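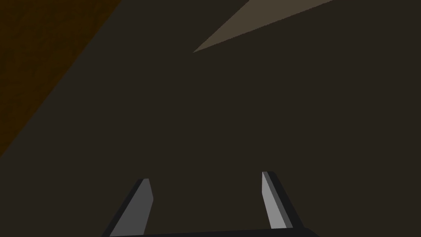
Simulated run, gripper open and nothing held.

Open day walk-round, Drornthorpe robotics room, Berbridge
Checked 17 July 2026, before doors
Marks used: OK / FIX / ASK

1. Way in and floor
Main doors both unlocked and swinging freely – OK
Mat flat at the threshold – FIX. One corner curls up and I caught my toe on it twice, so it's getting taped down or it's going in the cupboard.
Gangway clear to 1000 mm – OK, once I'd shifted the leaflet stand. Please leave it where I put it!

2. Demo bench and screen
Extension lead tested and in date – OK (tag 3218, the white one, not the grubby one from the store)
Cables off the floor – OK
Big screen fixed to its stand – OK. I gave it a proper shove and it hardly moved.
Simulator starts from cold – OK, though it took its time and I'd made a tea before the room loaded.
Hand controller straps – ASK. The left one feels a bit frayed to me, could someone with better eyes have a look?

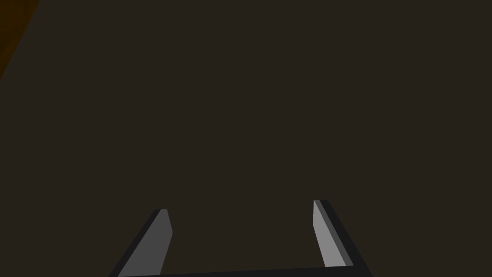 Can visitors have a go at driving the simulated arm themselves?
Anyone can, with one of us sitting next to them. Under-tens need their grown-up at the bench as well, and turns are five minutes when there's a queue.

3. The real arm (Amby)
Barrier 800 mm out from the fence panels – OK
Emergency stop at the bench – OK, pressed it, power dropped, reset fine
Emergency stop by the door – OK, same again
Gate switch – FIX. It works, but you have to lift the gate a touch to get it to latch. I've asked for the hinge to be packed out before the first group comes round. If that hasn't happened, Amby stays off and we run everything on the screen, which is still a good show.
Slow speed set and key taken out – OK, key's on my lanyard
Finger pads clean and tight – OK

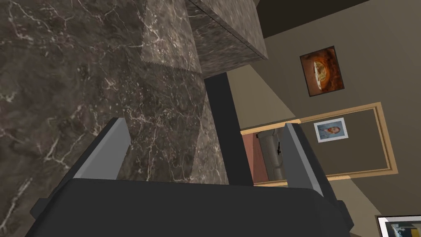 Nikau McAlister
Demonstrations and site safety, Drornthorpe

4. Running the Hoani demo
I did the whole Hoani session twice this morning, start to finish, talking out loud to no one like a proper fool. The simulated room has marble, framed pictures on the wall and a wood-framed opening, and people do love having a nose about in it, so give them a minute before you start on the gripper.
Stop button on screen halts the arm – OK
Reset puts everything back – OK
Sound level – FIX. Far too loud at the front row, I've turned it down and put a bit of tape on the dial.
Seats – OK, with more than 6 stools spare along the back wall

When you get to the close-up views, slow right down.

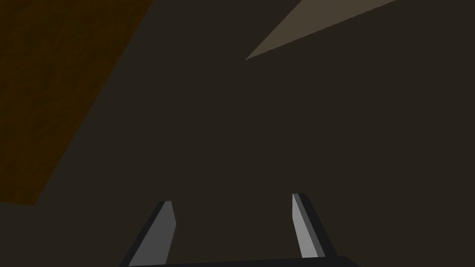 People who aren't used to it lose track of which way is up, and a couple of visitors last time felt a bit queasy. Switch back to the wide view between goes, and keep a stool handy for anyone who'd like to sit out.

5. Before we open
First aid box stocked – OK
Sign-in sheet and pens – FIX, sheet's there, pens have vanished again
Fire exit at the back – OK, bolt greased, opens with one hand
Mat, gate and strap looked at again – still to do, come and find me and I'll sign them off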